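December
Logged by Humaira Bangash

Fault: desk top in the second-floor meeting room at Hokbridge reported as marked. Requester (Lambros Lambrakis) describes "a dent or water damage in the pale wood, V-shaped, gets worse towards the window". Asks for a replacement top.

14:10. Attended. Grain is fine and straight over most of the board, with one dip where several lines bend down and come back up. Ran a steel rule across the dip in both directions and found no gap under the rule. Fingernail does not catch.
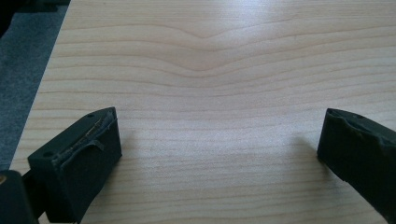
Wiped the area with a damp cloth and dried it. No change in the mark. Finish is sound at the dip and along the edge on the carpet side. Conclusion at this stage: figure in the wood, no dent.

14:35. Requester says it looks worse in the afternoon. The glare lies over the upper part of the board and bleaches the lines there, so the lower part looks darker by comparison. Lowered the blind and the difference went. No evidence of staining.

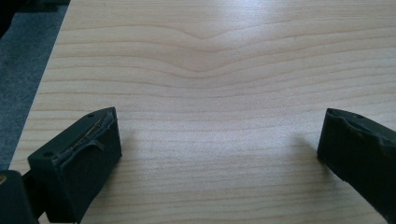 Hokbridge Facilities Desk: Furniture and Fittings

15:00. Checked the order with Efthymia Galanis. Top was supplied by Camenzind, 900 mm deep, one of 4 in the same batch. Natural variation in grain is excluded from the warranty. A replacement could show the same thing or more of it.

Action: no replacement. Drustier satin oil not to be applied, as it would darken one patch. Requester offered a swap with the desk in room 6. Awaiting reply.

Status: on hold. Close if nothing heard by end of month.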